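Shared laundry room

A shared laundry room is a space in an apartment building, dormitory or workplace where residents or staff wash and dry clothes on common machines. It differs from a laundromat, which is open to the general public and run as a business.

Early shared laundries held tubs, a boiler and lines for hanging. Electric washers replaced the tubs in most cities, and tumble dryers followed.

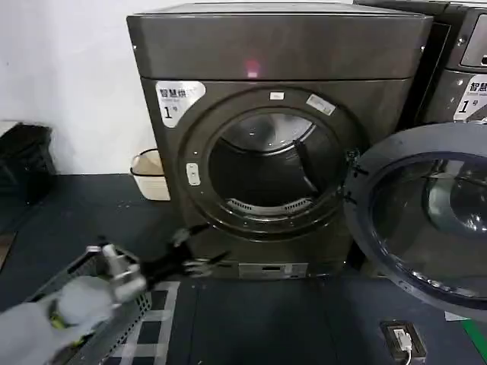 Access is usually arranged by a booking list, by coin or card payment, or by open use. In her study of 64 housing blocks, Kirstin Rutherford found that booking lists were most common in buildings with long-term tenants – student housing tended to favor open use. 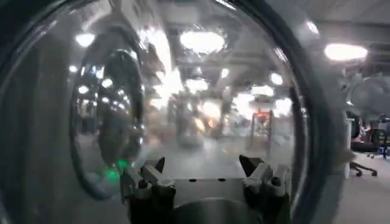

Costs may be included in the rent or charged per load. The Hulton estate, with 1,862 apartments, began with a flat monthly fee and later moved to payment by load after tenants in smaller households objected to the charge.
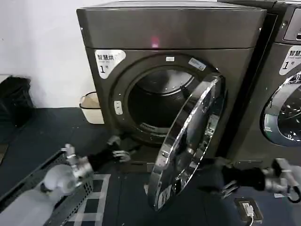
House rules commonly set quiet hours and require users to clean the lint filter after each drying cycle. Many also state how long finished laundry may be left in a machine before another user may remove it.

Ventilation is a frequent concern in basement rooms. Vented dryers need a duct to the outside, while condenser models collect water in a tank or send it to a drain.
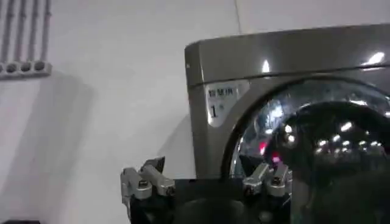
Writers on housing, among them Eero Sjöberg, have described the laundry room as a meeting place for neighbors – and as a regular source of disputes.

Categories: Laundry | Rooms | Apartment buildings | Shared facilities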